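Fakville workshop releases build files for Lirico two-arm bench

FAKVILLE, December 3, 2025. The shared workshop in Fakville has released the build files for Lirico, a table-top robot bench with 2 arms, each ending in a two-fingered gripper. The release covers frame drawings, a wiring plan and the control software. All files are free to download from the workshop's Isberg project page.

The arms are fixed to a black aluminium rail on a wooden table. A small camera at the wrist sends a view of the fingers to the control program. Members finished the wiring in October and have since logged 1,000 test grips on small household items. Current work is on picking small parts out of clear plastic containers, where the walls leave little room for the fingers.
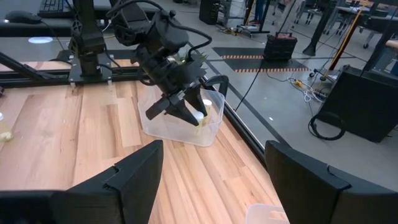 Parts and availability

A full parts list is included. Printed parts take 4 days on one machine. A batch of 400 bolt and bracket packs can be ordered through Lapiņa, the workshop's parts shop. Motors and cables are not supplied.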